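Narken extends repair period on tabletops to 10 years

Dec 5, 2022

Furniture maker Narken has lengthened the period during which it will refinish its solid wood tabletops from 2 years to 10. The change applies to tables delivered from June onwards and covers the surface finish, splitting along the grain and warping. Legs and fittings keep their existing terms.

Under the new conditions the owner pays for transport one way. Tops are collected by Serimar, which handles the firm's deliveries, and sanded and oiled at the Prirnstead workshop. The stated turnaround is 17 working days. Burns, deep cuts and damage from standing water are charged separately at a fixed rate.

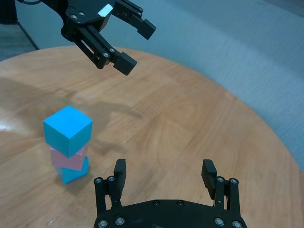

Oskari Peltonen would have preferred a shorter turnaround to a longer term, arguing that a household can put up with a worn finish but not with nearly four weeks without a table. He also asked for the fixed rate to be printed on the order form, where at present only the delivery charge appears.

Narken says loan tops will be available in the two most common sizes, subject to stock. The workshop has capacity for 1000 tops a year. Owners need the order number, which is stamped on the underside of each top. Requests are accepted in writing only.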